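Kultley Children's Textile Centre
Learning Pages: How Do We Look After a Cable-Knit Cardigan?

A cardigan is a knitted garment that opens at the front. Many people in colder places own one with thick patterns that look like twisted rope. These patterns are called cables. This page explains how cables are made and how a cardigan should be folded and stored.

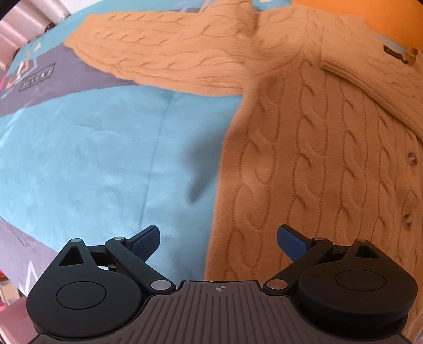 Why should a heavy cardigan be folded and kept in a drawer?
Knitted fabric is made of loops, and loops stretch. On a hanger, the weight of the garment pulls the shoulders out of shape.

How cables are made
To make a cable, the knitter lifts a few stitches onto a short extra needle and knits the next ones first. The stitches have now crossed over. After several plain rows, the crossing is repeated. A sample square in our centre, knitted by Maricica Nistor in 1959, has 54 stitches in every row.
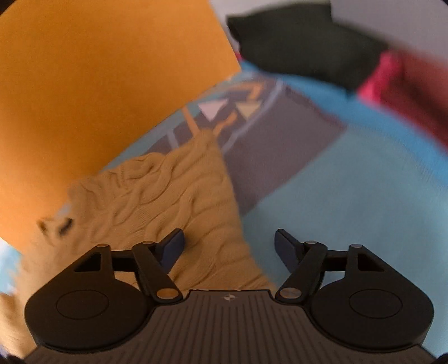 Crossing the stitches also pulls the fabric together. A cabled piece is therefore narrower and thicker than a plain piece with the same number of stitches – and it uses more yarn. Knitters allow for this before they begin.

Preparing to fold

Choose a clean, flat place, such as a bed or a large table. Remove any rings or bracelets that could catch on the yarn.

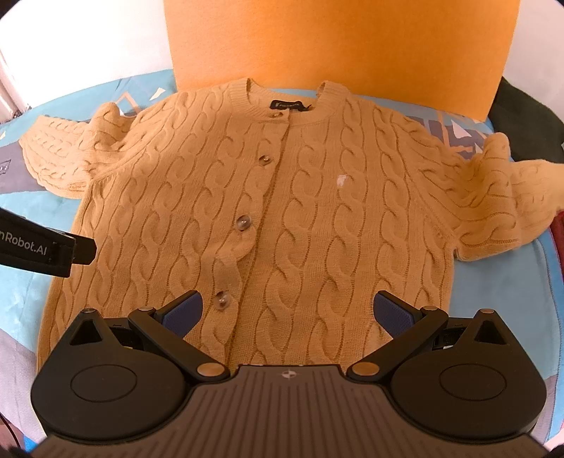

Every cardigan should be checked before it is put away. Look at the front, the cuffs and the underarms, and fasten the buttons from the top down. On a tan cardigan with pale, see-through buttons, a small whitish spot on a cable is easy to miss. If it is lint, lift it off with your fingertips. If it is a mark, show an adult. Then turn the cardigan face down, fold each sleeve across the back, and bring the hem up to the collar.

Lifting and carrying 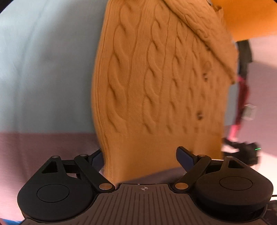

Knitwear is best carried with both hands flat underneath, so that the weight is shared. When a sweater is held up by one pinched bunch, the cables gather tightly at that point and the rest must hang from it. A short lift does little harm, but long hanging may stretch the stitches.

Words to know
Placket: the strip that holds the buttons or buttonholes.
Ribbing: stretchy knitting with narrow ridges, often found at cuffs and collars.

Text by Margareta Sandu. Checked by Reijo Suominen, Kultley Children's Textile Centre.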